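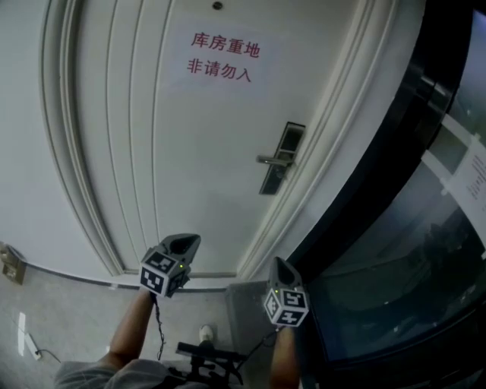
Morning, everyone, and thanks for giving up part of a Saturday for this. I'm going to talk about doors!

Slide 2. Why doors. A door looks like the easiest job in the building, and for a robot it's a lovely puzzle. You've got a lever to find, press and hold, then a heavy thing on hinges that moves on its own curve and takes your hand with it. (Ask the room: which hand did you use to get in here? Wait for answers, they always disagree.)

Slide 3. Two ways of showing. At Istora we began with remote control, one person at a desk driving the arms. It works, and I still love it for slow jobs. But you can't feel the lever push back, so people squeeze too hard and creep along. Then we tried the hand-held grippers, one in each hand, with the marker cubes on them so the software can follow where each one goes. You walk up to the door and just open it. My first go felt like eating peas with barbecue tongs. By the fifth I'd stopped thinking about my fingers.

Slide 4. Play the Tamihana clip, sound off. Point out the pause before the lever. That little pause is gold: the person is lining up, and the robot needs to learn the lining up as much as the push.

Slide 5. Things we tell new demonstrators. Start from a different spot each time. Keep your head pointing at your work. If you miss the lever, carry on and fix it, don't stop and start again. We want the fixes! Watch your cables when you turn.

Slide 6. What's still hard. Dark glass beside a door, shiny floors, anything that reflects. Levers that face the other way. Dranosetti asked about round knobs and I had to say not yet, but please ask me again in May.

Leave 2 minutes for the Sivach handover. Spare grippers are on the side table, so come and have a go in the break, both hands, no experience needed.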